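Undel two-arm bench, shared workshop build guide
Section 5: Cables, homing and first cloth run
Last edited August 9, 2023 by Volodymyr. Bits added after by Defne and Josefien, initials where it matters.

Do section 4 first. If the arm plates still rock on the ledge when you push them by hand, stop, go back, tighten, then come here.

You need: both arms mounted, the two long cables, releasable ties, hex keys, masking tape, one dark shirt or similar. Laptop with Kadance installed (section 3).

5.1 Cables

Power off at the strip. Not just the software stop. The strip.

1. Start at the gripper end. Plug in, tug gently, should not move.
2. Leave slack over the wrist. More than feels right. The wrist turns further than you think and a tight cable pulls the plug half out, then you get dropouts and spend an evening blaming the code.
3. Run the cable down the forearm, around the OUTSIDE of the elbow. Inside the elbow it gets pinched.
4. One tie on the forearm, snug but the cable should still slide. Two ties if you must.
5. Down to the base plate. Leave a loop beside the lower link.
6. Move each joint by hand end to end, slowly, and watch the loop the whole time. If it snags on anything, redo step 5.

CAUTION: support the forearm before you cut power on a raised arm. It drops. Mind your fingers at the elbow.

Note (DŞ): don't tie the two arms' cables together to look tidy. They need to move separately.

5.2 Homing

7. Clear the table. Tools off, tape off, coffee off.
8. Power on. Wait for the lights on the grippers before you touch anything in Kadance.
9. Home the left arm. Let it finish. Then the right. Never both at once the first time, they can meet in the middle.
10. Open the position page. Elbow should read close to 2,000 at home. If it reads 300 or something silly the horn is on a spline off, see section 4.
11. Write your own elbow number on tape and stick it under the ledge. Ours is 1,573 on the right arm becuase the horn went on different. Works fine, just don't copy our file without changing it.

5.3 First cloth run

Set speed to 8 in the config before anything else. The slider goes way higher. Leave it.

12. Lay the shirt near the center of the table. Doesn't have to be neat, the point is to see how the grippers cope with a mess.
13. Jog one arm over the fabric, high. Park the other over bare table.
14. Lower in small steps. Stop when the fingertips just touch. Save that height as "cloth".
15. Back up a hair, close, lift a little. If the fabric slips, add a strip of rubber to the fingertips and try again. If it lifts the gripper is fine. 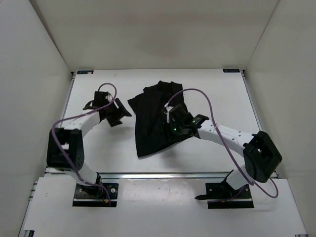 16. Open, raise, swap arms. Save a separate height for the second one. They're never the same, the ledge isn't dead level and the plates aren't either.
17. Now both arms, still slow. One hand on the stop button. Watch where the cables go when the forearms come toward each other, the loops are what catch first.

CAUTION: black gripper over black cloth is hard to judge by eye. Crouch down and look along the table for the gap. Josefien bent a finger by trusting the view from above.

Note (JS): a lighter shirt is easier for people, but if you plan to use the Pasichnyk vision script later, test dark fabric too. Dark is where it fails.

5.4 If it goes wrong

Gripper light off, arm still moves: plug at the wrist. Reseat it, then add slack.
Arm shakes at full reach: speed too high, or a plate screw. Check the screw first.
Fabric bunches up and drags: cloth height too low. Redo step 14.
Arm stops halfway and won't answer: power off at the strip, hold the forearm, wait, power on, home again. If it does it twice, swap the cable for a spare (Titberg drawer, bottom one) and write it in the log.
Both arms dead: someone switched off the strip. Check before you take anyting apart.

Leave the arms parked low and the strip off when you go. Section 6 is folding, Sulastri is still writing it, should be up in September.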